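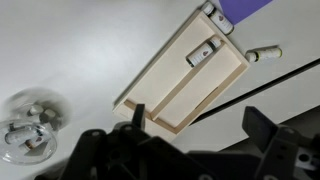

By Project Group 4, Public Safety and Media, Stekik College
Submitted 25/03/2026

Unnamed sources in local reports of highway robbery on the Ornard to Bolov road

1. Purpose

The project examined how two local news outlets, the Ornard Ledger and Radio Rácz, attributed information in their reports of armed robberies on the Ornard to Bolov road. The question was whether details given by unnamed sources were later confirmed, changed or dropped. The work did not attempt to measure the robberies themselves or to judge the police response.

2. Material

The online archives of both outlets were searched with the terms "robbery," "highway," "gunmen" and "Bolov." The search returned 1860 items. Most were repeats, traffic bulletins or court notices and were removed. The remaining items were grouped by incident. Eight incidents had been covered by both outlets and had at least one follow-up report, and these form the sample.

Radio Rácz publishes a written summary of each bulletin. The summaries were used in place of the audio, which is kept only for a short period.

3. Method

Each report was split into single claims. A claim was one statement of fact that could be true or false without the rest of the sentence, such as the time of the attack or the direction in which the robbers left. Each claim was then marked by type of source: police statement, named witness, unnamed witness, unnamed official, or no source given.

Two group members coded each report separately. Where the codes differed, the report was read again and a third member decided. Most disagreements involved the phrase "it was gathered that," which the Ledger uses often. It was first coded as unnamed official and later moved to no source given. All reports coded before the change were coded again.

A claim was treated as confirmed if a later police statement or court record repeated it. A claim that did not appear again was marked as dropped. Dropped claims were not counted as false.

4. Results

In five of the eight incidents, the first report relied mainly on unnamed witnesses. The police statement usually followed on the next day. The time and place of the attack were the claims most often confirmed. The number of robbers was the claim most often changed, and the later figure was usually lower.

Claims about the condition of injured passengers were weakly sourced in both outlets. Unnamed hospital staff were the usual source. Follow-up reports seldom returned to the subject, so these claims were mostly marked as dropped.

The two outlets differed in how they handled changes. Radio Rácz issued a new summary and left the old one in place without a note. The Ledger edited the original page. For one incident in August, a cached copy of the Ledger page gave a different stretch of road from the current version, and no correction was shown.

5. Limits

The sample is small and covers one road. Incidents with no follow-up were left out, and these may be the ones with the weakest sourcing. Police statements were used as the standard for confirmation, although they may also contain errors. No reporter or editor was interviewed. A request sent to the Ledger for its sourcing policy had not been answered at the time of writing.

6. Further work

The claim sheet could be used on reports of cattle theft in the Bolov area, where police statements are less common and a different test of confirmation would be needed. Saved copies of each page should be made on the day of publication. The coding guide and the blank claim sheet are held in the department office.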